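Clundasow Op Shop Price Tags, README

Version 2. Replaces the first one, which had the columns in the wrong order. If you downloaded before May please bin it and grab this one.

What it is

3,677 price tags from second-hand shops in and near Clundasow, typed up by hand. One row per tag. Clothes, kitchen stuff, books, toys, a lot of lamps. No photos of the goods, only what was written on the tag plus which shop and which month.

Started as a way to settle an argument over whether op shops have got dearer. Haven't settled it. The data only covers one autumn and one winter, so don't go drawing a long line through it.

What's in the folder

tags.csv - the main one
shops.csv - one row per shop, with suburb and opening hours
words.txt - spellings I changed and what I changed them to
notes.txt - odds and ends, mostly gripes

Columns in tags.csv

tag_id: number, no meaning, gaps are fine
shop: short name, matches shops.csv
month: month only, no day
item: what the tag said, lower case
group: my grouping, see further down
price: dollars and cents, blank if I couldn't read it
half: y if the tag had a coloured dot for half price
colour: colour of the tag itself, not the item. people keep asking

Where the tags came from

Three sources. Most are from the Arlow Street shop, which keeps used tags on a spike by the till and let me take the spike home at the end of each month. Second lot is from the Cowie Road shop, same idea but in an ice cream tub. The rest I wrote down myself walking round with a notebook, so those are asking prices and not sold prices. Use the shop column to split them, the notebook ones all start with nb.

Arlow is over-represented. Badly. If you average the whole file you are mostly averaging Arlow.

Typing up

Typed everything once, then retyped 64 tags picked at random to see how sloppy I'd been. Mistakes were nearly all in the item column, a couple in price. Fixed those. Haven't gone back over the rest, so expect some left.

Handwriting varies heaps. Arlow has one person who does sevens like ones. Where a price could be either I left it blank.

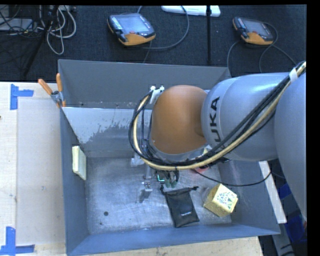
Groups were the hard part. First go had far too many, things like "jug, glass" and "jug, other", and half of them had only a tag or two in them. Squashed it down to clothes, kitchen, books, toys, linen, furniture, electrical, tools and other. Electrical is anything with a plug, even if the tag says lamp shade with lamp. Loose leads go there too, and a lead tag often covers a whole bundle, black and cream cables held together with a little black tie, that sort of thing, so one price is not one cable. Metal bins and tubs went in kitchen if the tag said so and other if it didn't. Not perfect. If you'd rather your own groups, ignore mine and work from item.

Missing bits

93 rows have no price. Some torn, some faded, some the sevens problem. Please don't fill them with zero, a zero in this file means the tag said FREE.

Cowie has nothing for the first month because I hadn't asked them yet.

Bundles are a pain generally. "4 for $2" is entered as 2.00 with the 4 for left in item. I didn't divide. Some people want it divided, some don't, easy enough to do yourself.

Furniture is thin. Big things don't get a tag on the spike, they get a bit of cardboard taped on and the buyer takes it home.

Spelling

Fixed the obvious ones (sauser, cusion, pyjarmas) so searching works. Left brand names as written. Left "doona" and "quilt" seperate since the shops seem to mean diferent things by them. Every change is in words.txt.

Good for

Practice with messy text and small prices. Comparing Arlow and Cowie on clothes, there's enough of both. Seeing what the half price dots do to books.

Not good for

Inflation. Anything about other towns. Working out how much either shop makes, and please don't try, they were kind enough to hand over the tags.

Opening it

Plain csv, commas, quotes round item. If your spreadsheet turns prices into dates set that column to text first. The other files open in anything.

I keep the master copy in Skatik and export from there, so the row order can jump around between versions. Sort by tag_id before comparing two copies.

Licence

Use it for whatever you like, say where you got it. If you fix typos send them back and I'll add them in.

To do

- second check on the Cowie tags
- opening hours for the notebook shops, half are blank
- decide what to do about hats (currently clothes, one shop calls them toys)
- add the spring tub when Cowie rings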